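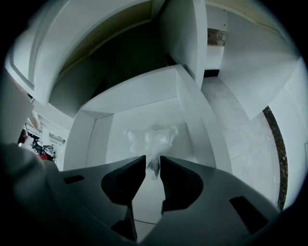
The bag, somewhere past the two hundred and fiftieth try.

By the time I got to number 274 I had stopped thinking of it as a plastic bag at all. It was more like a cat, pale and crumpled and sure of its own mind, and I was asking it, very politely, to go into the white box.

"Slower," said the voice from Zullidcombe in my ear. "Zester learns your hurry too, you know."

I did know! My aunt taught me pie crust the same way, with her hands over mine, and to this day I slap the dough twice before I roll it because she did. So I squeezed the handle again, gently, and brought the two dark fingers together the way I'd want a child to do it — a patient child, with all afternoon to spend.

We owed Nandedow 400 of these by supper. I had hoped to be home by three.

"You're humming," said the voice.

"Does that get recorded?"

"Only the hands, dear."

I was sorry to hear it, and I hummed a little louder, and reached for the bag.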